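Home › Ask › Kitchen › Small Spaces › Unanswered › Log in

Filed under: countertops, storage, everyday cleaning

21 September 2022 – asked by Anqi Xie

How do you keep a counter usable when the toaster, the cutting board and the sink all want the same spot?

Hello everyone, I have been reading this site for ages and finally have something to ask, so please forgive the length. I have one good stretch of counter, a white marble pattern with gray veins, and it has to do everything. The toaster lives on it, the bamboo cutting board lives on it, and at the far end it runs up to the sink. Behind it all is a little tile backsplash in blues and teals that was the reason I fell for the apartment in the first place, and these days I hardly see it for the row of things lined up in front.

My trouble is mostly the cutting board. It is the kind with a juice groove all the way around, and it is a big, heavy thing, so I leave it lying flat in the open part of the counter. Then the toaster ends up right against it. I make toast, the crumbs go onto the board, the crumbs get into the groove, and by the time I want to cut up an onion I have to clean the board before I can even begin. My mother-in-law says the answer is to put the toaster in a cupboard, but we use it every morning and I know myself well enough to say it would be back out within 5 days.
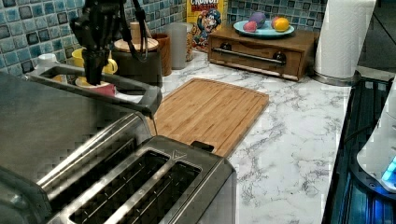
The toaster and the cutting board, as close as they usually are.

I did buy an organizer from Zovwood over the summer, one of those two-level stands that is supposed to go over a toaster, and it was too tall to go under the cabinets, so back it went. I also tried standing the board on its edge against the tiles. It slid down twice and the second time it took a jar of lentils with it – I was finding lentils until the weekend. So I am a bit wary of standing things up now.

The other half of the question is the end by the sink. Whatever I am in the middle of seems to drift down there. Bowls, lids, packages I have opened and not put away. Then there is no room to set down anything I have just washed, and I end up leaving it in the sink, and then the sink is full too.

I would be glad to hear how other people divide up a counter like this. I don't want to drill into the tile (we rent), and I would like to spend less than 50 dollars if I can. Also, does anyone oil their bamboo board, and does it do any good? Mine looks fine to me but a neighbor told me it needs it. Thank you all in advance!

Vojtěch Jelínek
Member, 451 posts

Hello Anqi, and welcome. I had very nearly the same kitchen for years, only with uglier tile, so I have opinions and you must stop reading whenever you get tired of them.

First, I would leave the toaster out. Your mother-in-law means well, but a thing you use every morning has earned its place. What I would do is swap the order. At the moment the toaster and the board are neighbors, and the crumbs have nowhere else to go. Push the toaster as far toward the end away from the sink as the outlet allows, and bring the board down toward the sink. You want the board near water anyway. You rinse the carrots, you turn, you cut them, you sweep the tops back the other way. Leave yourself a hand's width of bare counter between the board and the sink so that puddles don't creep under it. Bamboo is really a grass pressed and glued together, and what it dislikes most is sitting in water on one side. That is how they cup.

And please pull out the crumb tray, if your toaster has one. I say this to everyone and half of them write back to tell me they had never noticed it. Unplug the toaster first, let it cool, then take the tray to the bin and give it a wipe. If the crumbs are still getting everywhere, a thin baking sheet under the whole toaster catches a good many of them, and you can lift the sheet and tip it out.

As for the groove, a dry pastry brush gets crumbs out of it faster than a cloth does. I keep an old one on a hook for nothing else.

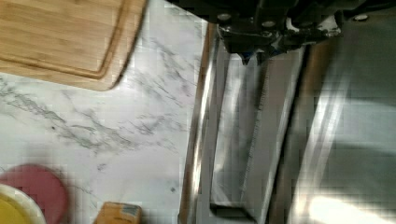
Now the sink end. I used to let it all pile up there too, and what finally worked for me was a rule that only one job is allowed at that end at a time. If I am mixing something, then the mixing bowl may be there, and its lid, and nothing else. When the bowl moves to the stove or the fridge, I wipe the spot before the next thing arrives. It sounds fussy written down, and my wife laughed at me for a month, but she does it as well now.

Long pans are a nuisance in any sink. They take up the whole length and then you can't rinse so much as a cup. I wash mine first, before anything small, and dry it by hand straight away so it doesn't need a place to drain. For the rest, a folded dish towel on the counter is perfectly good, and you can hang it up afterward and have your space back. If you would like something sturdier, I have a roll-up rack from Clirnberg that lies right across the basin. It was well inside your budget, and it goes in a drawer when company comes.

On oil: yes, I do it, plain food-grade mineral oil, whenever the board starts to look pale and dull. Wash it, let it dry overnight standing on edge, rub the oil in with a paper towel, wait a few hours and wipe off whatever hasn't soaked in. A 500 ml bottle has lasted me longer than I can remember. Do both sides and don't forget the groove. Please don't use olive oil, it goes sticky and then it smells.

For standing the board up without losing more lentils, put a strip of that rubbery drawer liner under the bottom edge and lean the board at a bit more of an angle than looks elegant. It won't go anywhere.

Begović_kitchen
Member

put the board over the sink. done. I do that and I have tons of room

Tirnus
Member

I like most of what Vojtěch wrote, and I'd be careful with the over-the-sink idea unless your board is long enough to rest properly on both sides. Measure it before you trust it with a knife in your hand.

What I wanted to add is about the back corner, where everything gathers. In my kitchen it's the appliances along the back and then a little crowd of mugs, lids and wooden spoons off to one side by the wall. I've stopped fighting the crowd and I just keep it to one corner. The board gets the middle, and nothing is allowed to sit on it between meals, not even the mail (my husband is still learning this one).

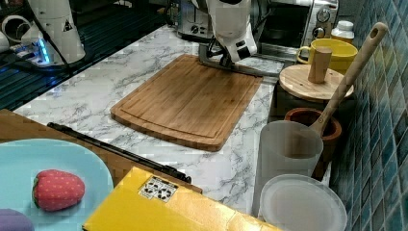

Board in the open part of the counter, with the mug, mortar and wooden spoon kept over by the tiles.

Tall things like spoons do well standing in a pitcher, by the way. I bought a proper utensil crock once and it was so heavy I never moved it to clean underneath, so it went to my sister and I went back to a plastic pitcher. When I need the pitcher, the spoons go and lie on a plate for ten minutes and nobody minds. Lids are harder. I don't have a good answer for lids. Mine lie flat wherever there's a gap, and once in a while I go through them and match every one to its container, and any that are left over go in the recycling if they're the right kind of plastic.

If you have a mortar, keep it at the back. They're heavy to be shoving around and you don't want to knock one onto the floor in a rental – ask me how I lost a piece of my deposit.

And on the oil, I only do mine a couple of times a year. I'll do the next one in October when the heating comes on and the air gets dry. It does look nicer afterward, and water beads on it for a good while. If yours still looks fine to you, I would let your neighbor worry about her own board.

Anqi Xie
Original poster

Thank you so much, all of you! I have moved the toaster down to the other end, and the cord only just reaches, but it reaches. There was indeed a crumb tray. I won't describe it. The drawer liner is on my shopping list along with the mineral oil, and I am going to look at the roll-up racks this weekend, once I've measured the sink.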